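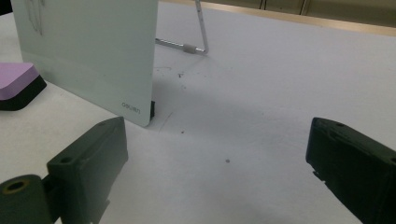
Swab log, 3/13/21

Still on the Flulholm samples, and oh boy, the second batch came in warm again! I reran 2 of them and got the same faint line both times, so I'm calling them weak positives for now. 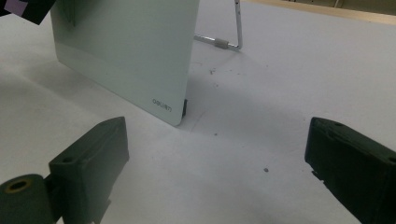 Benjelloun

Jalline wants 40 more by the end of March (we'll see). I spun everything at 2000 this time and the tubes looked much cleaner, so let's keep that.

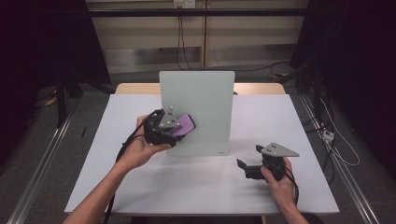 The Alon kits are nearly gone, by the way, and I've put in for another box. Please label the lids as well as the sides, the ink rubs off in the freezer.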